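Speaker notes: Does the planner know what it's holding?
Pacita Talavera, afternoon slot, May

Slide 1. Opening
Say who I am, thank Euan Lamont for the logs. Don't apologise for the title.
Claim I was sold: Plirkivness plans a whole PC strip-down from a parts list. My view after reading 1407 log entries: it plans the bits we'd already solved for it.

Slide 2. What runs where
Numeter does the pose estimates. Plirkivness picks the next action. Polat turns that into arm motion. Three separate logs, three clocks. Ask the room who has ever got clocks to agree.
Timeout on the pose estimate is 450 ms. If it's missed, the planner uses the old pose and says nothing. I'd call that a bug. The docs call it graceful.

Slide 3. Blue parts (two pictures, leave them up)
Point out the Dell board in the open case, then the grey holder on the ribbed panel. Both need a tight fit and a sensible guess at where the part sits between the fingers.
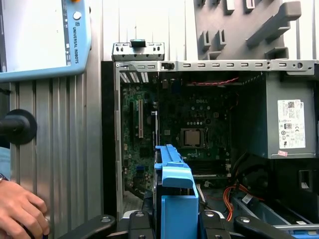
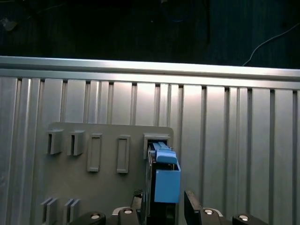
Slide 4. Where I stop believing
Planner assumes the grasp is rigid. Ask: what if the part tilts two degrees in the fingers? Wrist view could tell us, but no message carries it back to the planner.
Success is logged when the gripper opens. Opened is all that proves.
Simulated runs: 1000 out of 1000. Simulator has no friction in the slots. Pause here.

Slide 5. What I'd want before buying in
Force trace saved with every insertion. A failed state the planner can reach. Same tests on Brutum, which is dull and scripted, for a baseline.
Euan disagrees about the baseline, so let him have the first question.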